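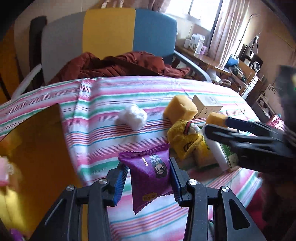
Keeping on top of the spare room - quick tips

Posted 5/22/21 by Carolina Bettencourt

Right, no time today so these are in no order. Spare room is also the ironing room, the parcel room and where the suitcases live. Sound familiar? Most of this works in any small bedroom.

The bed is the sorting table
Everything out of the drawers and onto the bed first. Old sheet down if you care about the cover. You can't go to sleep on it so it gets finished. Well, you can in a spare room, so set a timer. 50 minutes does me.

Snacks
Crisps and biscuits left in bedside drawers go soft and bring ants. Lidded tin, top shelf. Sealed packets are fine for visitors, check the dates when you change the sheets.

Sponges
Cut a washing up sponge into small bits. Good for skirting boards, window runners, the groove round a light switch (barely damp for that one, and wring it out again). Bin after.

Mattress
Bicarb through a sieve, 200 g for a double. Leave it as long as you can. Hoover with the upholstery tool, slowly. Turn it head to foot in February and again when the clocks go back. Mine is a Pesard and has no handles, so two people.

Musty wardrobe
Doors open all morning, window open too. Wipe the back panel with white vinegar and water, half and half. Dont put anything back till it's bone dry. Pull it off the wall a bit if it's an outside wall - ours was touching and we got black spots down one side.

Squeaky slats
Strip of old sock over each end. Ten minute job. If a slat is cracked just replace it, they sell them singly at Vangate, ask at the counter becuase they're not on the shelf.

Spare bedding
Fold the set into one of its own pillowcases. Label on the outside, single or double. Winter duvets under the bed in a zip bag, never a bin liner, they sweat.

Curtains
Tumble dryer, no heat, with a damp flannel. Takes the dust off without a full wash. Hooks out first!!

7 hangers for guests, no more. Any extra and the coats creep in.

Loft bags next time, and the Drundalby shelves if they ever turn up.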